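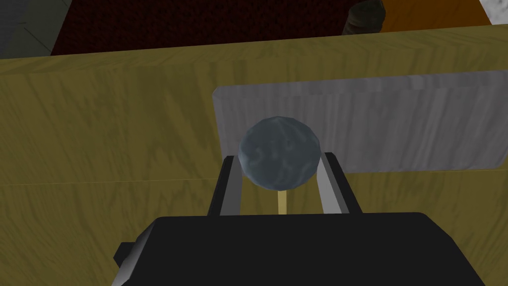
Round-headed object held between the two fingers in the simulator, seen from behind the gripper.

Kedport Robotics Club – Task 3: Grip and hold

Task 3 is the first one where your score depends on the grip. You should already have Tasks 1 and 2 running. If the arm doesn't move when you press Start, go back to the setup page before you try this.

1. Open the simulator and load the scene called Covo. Wait for the grain on the wood to load before you touch the controls.

2. Switch to the wrist view. All the pictures in your logbook should be from this view, so the judges can compare them.

3. Open the fingers all the way and line them up with the ball. Come in slowly. Most missed grips happen because the fingers are off to one side.

4. Close the fingers in small steps. Start with the force at 20 and go up by 7 each time. Stop when the ball no longer slides. The ball should sit between the upper parts of the fingers, with its top half showing above the tips.

5. Check the stick. It should point straight down towards the black housing. A tilted stick means the grip is off centre – open up and try again.

6. Hold for 108 frames. The counter resets if you change the force.

7. Save the run and write the final force in your logbook, along with your team name.

The ball has flat edges if you look at its outline closely. They come from the low-detail model and can make it roll a little when the fingers first touch. Team Tian got around this by closing one step, waiting a moment, then closing again.

Runs longer than 432 frames won't upload. Trim the start, never the hold.

Logbooks go to Liesbeth Leemans by the end of April. Task 4 uses the Iltusik scene and the same gripper settings, so keep your file.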